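Maintenance and Alignment of a Two-Finger Hand-Held Gripper
Project report, Mechatronics Lab II
Author: Daiane Marinho
Submitted 21 June 2024

1. Purpose

The project covered the setup and upkeep of one hand-held gripper used at the Drerimside teaching lab to record pick-and-place demonstrations. The unit had been in use since March without a written maintenance procedure. Each operator adjusted it by feel, and the recordings from different sessions did not agree on where the fingers closed. My task was to find the causes, correct them, and leave a procedure that the next group can follow.

The control software was outside the scope. So was the Tanasarn arm that later replays the recordings, except where its gripper has to match the hand-held one.

2. Initial condition

The gripper was inspected before any screws were touched. Three faults were found.

The left finger could be rocked by hand. Its mounting screw was below the specified torque and the mating face had a film of old threadlocker on it, so the finger seated on the residue instead of on the metal.

The closing position drifted. A width of 31 mm was commanded on the bench gauge and read back after every cycle. The reading moved in one direction over the session and returned after the tool had been set down and picked up again. This pointed to play in the linkage and not to the encoder.

The camera bracket had been moved. The fingertips no longer fell at the same height in the view from session to session, and the calibration file on the Flesta workstation did not match the bracket position.

3. Disassembly and cleaning

The fingers were removed and marked on the inner side, left and right. They are not interchangeable after wear, although the drawing treats them as the same part. Residue was taken off the mating faces with isopropyl alcohol and a plastic scraper. A metal scraper was tried on a spare and raised a burr, so it is not recommended.

The linkage pins were checked for wear. One pin was replaced from the Plasonska spares kit. The others were cleaned, given a thin coat of dry lubricant and put back in their original holes.

4. Reassembly and finger alignment

Each finger was fitted loosely, closed against a flat gauge block, and tightened while the block was held. Tightening in the open position was also tried. It left a wedge-shaped gap at the tips when the fingers were closed, and small parts rotated in the grip.

The bracket was then moved back to its scribed line and the camera was recalibrated. The calibration was accepted when the residual error was under 2 pixels in all views.

5. Bench check

The check after reassembly uses ordinary objects on a white tabletop. A gauge block shows whether the fingers are parallel, but it says little about how the tool behaves near thin, soft or shiny items.

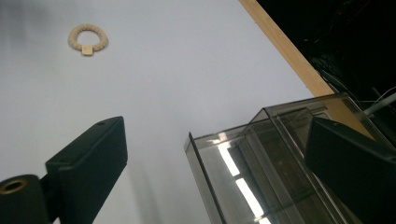
The braided ring is the harder of the two objects for finger height. It lies flat, so the tips have to come down almost to the table before they can close on it, and a finger that sits slightly low touches the surface first. The smoky plastic box tests something else. Its walls are see-through and pick up glare from the overhead lights, and the operator has to judge the distance between wall and finger from the view alone. A bracket out of position shows up quickly in this part of the check.

The check was run with 18 approaches per object. An approach was rejected if either finger touched the table before closing, or if the object turned in the grip by an amount visible in the recording. The rejected approaches were all with the ring and all came before the left finger was shimmed. After one thin shim was added under its seat, the full set was repeated and passed.

6. Drift test

The tool was cycled 568 times between fully open and 31 mm, with the width read at fixed intervals. No drift in one direction was found. Scatter remained, and it was larger when the tool was held at a steep angle. I assume that the weight of the linkage takes up the remaining play differently in that position. This was not tested further.

7. Procedure for later groups

Before each session: try to rock both fingers by hand, wipe the tips, compare the bracket with the scribed line, and read the width once on the gauge.

After any finger change: clean the mating faces, tighten with the fingers closed on the block, recalibrate, and repeat the bench check with the ring and the box. Write the shim used in the log, including when none was needed.

8. Open points

The torque value for the finger screws comes from the drawing and has not been verified for the shimmed seat. The shim is a temporary fix and the left seat should be remachined. The spare linkage pin has been used and a new one has to be ordered.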